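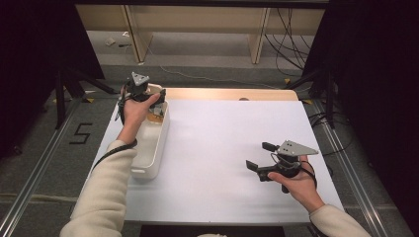

Quick one, got to be out the door in 5 minutes.

Started on the craft bits last night. Finally. They've been breeding in that drawer in the hall since November and Leonie wants the drawer back, fair enough. So the plan is: big sheet of white down on the table, everything tipped out somewhere else, then one kind of thing per bin. No "misc". Misc is how we got here.

White plastic bins, the long shallow sort. I do like them. You can see what's in there without digging and they wipe clean, which matters when glitter's involved. Lids would of been nice but no.

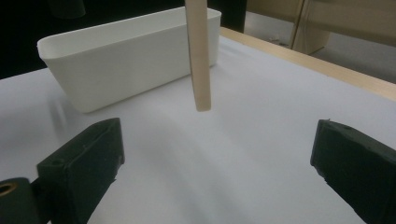 *Lolly stick and white bin.*

Sticks, then. I bought a box of 600 for Lejla's bridge thing at school and she used 90, if that. Can't bin them, they're perfectly good wood. Plant labels? Stirring paint? Natnael says kindling, he says kindling about everything.

Still to do:

- felt scraps
- beads (dreading it)
- the glue sticks, check which ones have gone hard
- lables for the bins, masking tape will do

Teodoro, if you're reading, I've still got your good scissors. They're on the shelf by the door, come and get them before they end up in a bin too.

More at the weekend, beads permitting.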